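### 3.2 Collection of demonstrations

All demonstrations were recorded at one white table in the Prerska laboratory. The operator moved the arm by remote control, and small everyday objects were placed on the table (Figure 1).

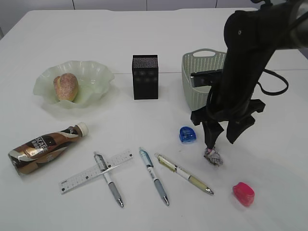 *Photo: Mebrat Tefera, Moges project*

In total we kept 224 demonstrations from two operators. Each operator first practiced for 37 minutes with the Curness controller. We did not give them a fixed path. They could choose the order of the objects and the side from which the gripper came down. Pens were difficult for both operators, as they are thin and the fingers must go very near to the table. 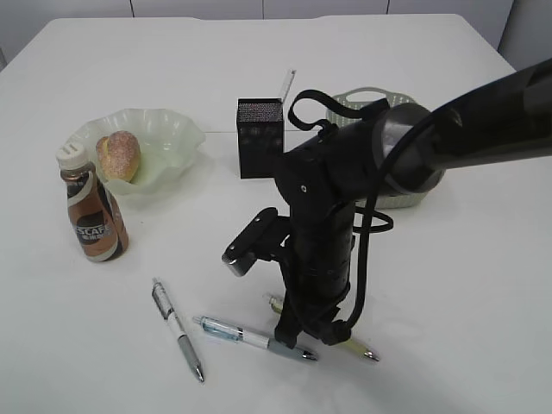 **Figure 2.** Gripper lowered to the pens, fixed camera.

The images from the wrist were stored together with the joint positions and the finger opening. When the fingers are close to an object, the operator often depends on this second view, and we therefore showed both views on the same screen.
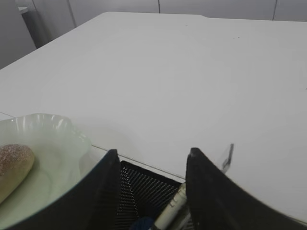 Pauses longer than 2 seconds were removed before training. Chaltu Shiferaw checked the remaining parts by hand and marked the start of each grasp.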